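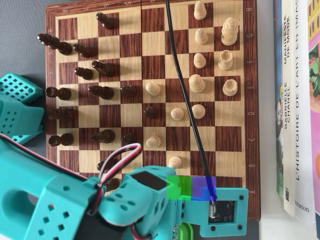

Photo: Keith Bloxham / Findedus

Folding Chess Set

By Mandla Mkhize
February
4 min read

A folding chess set is a chess set whose board is made in two halves, joined so that one closes over the other. Many close into a shallow case with room inside for all the pieces, and that simple idea has kept the design popular for generations. It's the set in the hall closet, the set that goes to the lake, and very often the first set a person ever plays on!

The board

Like any chessboard, the folding kind has 64 squares, eight by eight, alternating light and dark. The fold runs between the fourth and fifth ranks on most boards, so each player's army starts on its own half and the seam falls across the middle of the battlefield. Players stop seeing it after a game or so. A well-made hinge leaves only a thin line when the board is open. A poor one leaves a ridge, and pawns advanced to the center will wobble on it.

Wooden boards are a pleasure to look at closely. Maple, birch, and sycamore are common for the light squares, walnut, mahogany, and rosewood for the dark, and plenty of cheaper boards get their dark squares from stain or a printed pattern. Where real veneer is used, no two squares match, and the grain may run in ripples, stripes, or near-straight lines depending on how the sheet was cut.

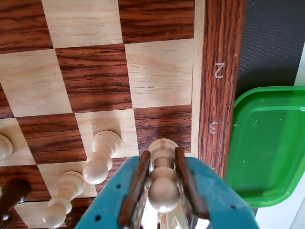 Letters and numbers are usually placed in the border, outside the playing squares. The letters A through H name the files and the numbers 1 through 8 name the ranks, counted from White's side. Together they give every square its own name, the basis of algebraic notation. Beginners find them a wonderful help, especially when following a printed game. Some boards carry the labels on all four sides and some on only two, in which case one player has to read them upside down.

The pieces

A full set has 32 pieces, 16 to a side: a king, a queen, two rooks, two bishops, two knights, and eight pawns. In the familiar Staunton style the king is the tallest, the queen wears a jagged crown, and the rook is a little castle tower with a notched top. The pawn is the plainest and maybe the loveliest to hold, just a round head, a collar, and a turned stem on a wide base.

Most of these shapes are made on a lathe. The knight is the exception, with a head that has to be carved, and collectors love to judge a set by it. The Owusu workshop, which made folding sets for 5 years, offered 118 different knights before it closed.

Setting up

The board is turned so that each player has a light square in the right-hand corner.
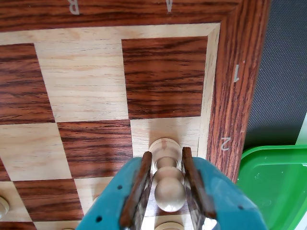 Seen from White's side, A1 is therefore a dark square, and so is H8 diagonally across from it. Rooks go in the corners, then knights, then bishops. The queen takes the remaining central square of her own color, with the king beside her.

Care

Wipe with a soft dry cloth. Keep the board away from radiators and sunny windows, as the halves can warp and stop meeting flat.

Comments (3)

Geline: My aunt's set had the queen on the wrong color for years and we all learned it that way. Lovely article.

Pulstead: You could mention magnetic ones. I've had mine on more than 4 long train rides and never lost a piece.

Geline: @Pulstead seconded, though I still like the weight of the wooden ones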